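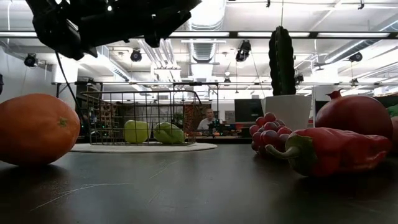
Brumell Household Recipe Cards

Welcome, and thank you for stopping by! Brumell is a small collection of handwritten recipe cards, typed up one at a time and kept as plain text so that anybody can read them, search them or do something cleverer with them than I can. It started with my aunt's tin box and has been growing ever since, mostly through people at the Saturday market handing me envelopes.

What's in it

There are 1,000 cards in the current release. Most are in English, and 58 are in Hungarian with an English version alongside. Csaba Gál did all of those translations at his own kitchen table, and he cooked quite a few of them too (the plum dumplings more than once, I'm told). Another 71 cards have no title, so we used the first line of the recipe instead -- please don't read too much into a dish called "Take the big pot."

How the files are laid out

Each card is one text file in the cards folder. Every file has 4 fields, always in the same order:

title: as written on the card, or the first line if there isn't one
source: the name of the box the card came from (Drola, Pap or Tornska)
body: the recipe itself, line breaks kept
notes: anything scribbled in the margins or on the back

Spelling has been left alone. If a card says "tumeric," so does the file. Amounts are left alone as well, which means you will meet teacups, knobs, handfuls and one "enough flour." I did think about converting them, and I even began with the Drola box, but I was guessing more than I was measuring and so I put everything back.

Known problems

The Pap box got damp at some point before it reached us, and a good many of those cards have gaps. Missing words are marked with [?]. Oven temperatures in the Tornska box don't say which scale they use, so look at the baking time and use your judgment before you put a cake in.

Please don't use the canning and preserving cards as safety advice. They are old, and several skip steps that a modern guide would insist on.

Using and fixing things

You're welcome to copy, print, share and cook from all of it, with a mention of Brumell if you publish. If you spot a typing mistake, send the file name and the line and I'll check it against the card. I get to corrections in the evenings, usually after eight, so give me a few days -- longer in June, when the garden has me.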